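In Defense of Wallpaper That Is Too Much

I have spent most of this fall arguing about wallpaper, and I would like to keep going for a little while longer, if that's okay with you.

It started with the small room at the back of our house. It has been off-white since we moved in, the kind of off-white that has a name like oatmeal or linen or fog, and I had never once had a feeling about it. I'd walk in, I'd get the thing I came for, I'd walk out. Then in November I stayed a couple of nights at a little inn called the Serrano, and the bathroom there was papered floor to ceiling in enormous orange birds. Huge birds! One of them looked straight at you while you brushed your teeth. I thought about that bathroom the entire drive home, and I have thought about it most days since, and I can't tell you one thing about the bedroom I slept in.

So that's my opinion, and I might as well say it early. I think most of us are scared of our own walls, and I think we should get over it.

I know where the fear comes from. My parents had a kitchen with brown mushrooms on the wallpaper, and when they finally took it down it took them the better part of a summer, with a rented steamer and a lot of language I wasn't supposed to hear. Anybody who lived through a scene like that grew up believing wallpaper was a kind of curse handed down by the last owners. Then came all the home shows, where the first thing anyone did was paint everything white, and then the people selling houses told us that white was what buyers wanted. We've been living in rooms decorated for the next people ever since. I've been in my house long enough to have worn a groove in the stairs. The next people can buy their own paint.

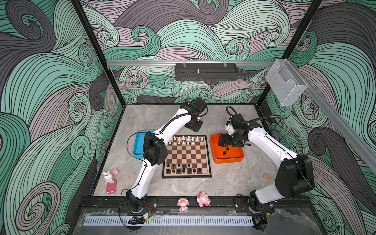
The usual advice, when you admit you want a pattern, is to do an "accent wall." I have tried to be open-minded about the accent wall and I just can't. One loud wall and three quiet ones makes a room look like it changed its mind. You sit there facing the loud one and it feels like a stage set, or you sit with your back to it and you may as well not have bothered. If you love a pattern, put it on every wall you've got. The strange thing is that it calms down when you do that. The eye stops treating it as an event. The orange birds were a shock for maybe a minute, and after that they were simply where I was.

Big patterns are better than small ones, too, and I'll go to the mat for this one. People think a small room needs a small print, tiny sprigs or little dots, and what you get is a room that seems to itch. A big swooping pattern in a small room is generous. It runs past the edges and around the corners and makes you feel there's more of it somewhere. I'm partial to anything with curls in it, waves or vines or smoke, anything that looks like it was drawn by someone whose arm was moving from the shoulder.

Now, the practical side, which my sister says I skip over. Fine. I ordered samples from three places. Willa sent lovely thick ones, large enough to tape up and live with, and I lived with them for two weeks and fell for a green one that turned gray every day after lunch. Gado had the best colors and the worst paper; it tore if you looked at it sideways. The one I ended up with is a Clolora pattern in a sort of sea-glass green with dark outlines, and when I added up the rolls and the paste and the lining paper the total came to $455. I had been quoted $793 to have the same room papered by somebody competent. I'm not competent, but I own a ladder.

(My husband would like it noted that he also owns the ladder.)

I'm not going to pretend it went smoothly. The first strip went up crooked and I didn't notice until the third, and by then the pattern was sliding downhill toward the window like it had somewhere to be. I pulled them off and started again with a plumb line, the way all 6 of the videos had told me to. There's a spot behind the door where the match is off by a good thumb's width. I see it every time. Guests have never mentioned it, and I've stopped pointing it out, which took some effort.

And I do want to be fair to the white-wall people, some of whom I'm married to. There's a real argument on that side. A plain wall lets other things be the interesting part. If you have wonderful art, or a view, or a lot of books with bright spines, you may not want competition. Some people find a busy wall tiring, the same way I find a restaurant with the music up tiring, and I don't think they're being timid about it, I think they mean it. My husband held out for white on exactly those grounds, and I told him I respected that, and then we papered the room anyway because he'd lost a bet -- a separate story, and one that involves a casserole.

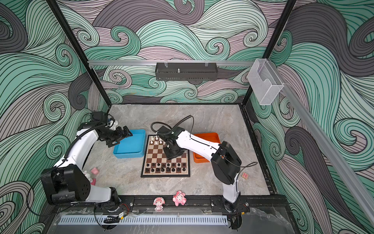 But for most of us the plain wall isn't setting anything off. It's just what was there. We have a sofa in gray, a rug in a different gray, and a print of a fern that came with the frame, and we're saving the wall for some grand future purchase that's going to pull it all together. I was saving my walls for years. I think I honestly believed a person would come and tell me when it was time.

What surprised me most is how much more I use the room. I moved a chair in there. I take my coffee in there now and look at the curls, and I keep finding bits I hadn't noticed, a place where two lines nearly touch, a curl that goes the opposite way from its neighbors. My niece says one of them is a snail. I've looked and looked and I can't find the snail, and she refuses to show me.

The other complaint I hear is that I'll get sick of it. Maybe so! I got sick of oatmeal, too, only so slowly that I never did anything about it. If I get sick of the waves I'll know it right away, and I'll be annoyed enough to rent the steamer. They tell me the new pastes come off much easier than the old ones did, though I notice the people who tell me this are the ones selling the paste.

Meanwhile there's the downstairs hall. It's narrow and dark and it has been calling itself "parchment" for as long as we've lived with it. I have a sample taped up by the coat hooks, something with very large lemons. My husband walks past it without turning his head. It's been up there since before Thanksgiving, and he hasn't taken it down.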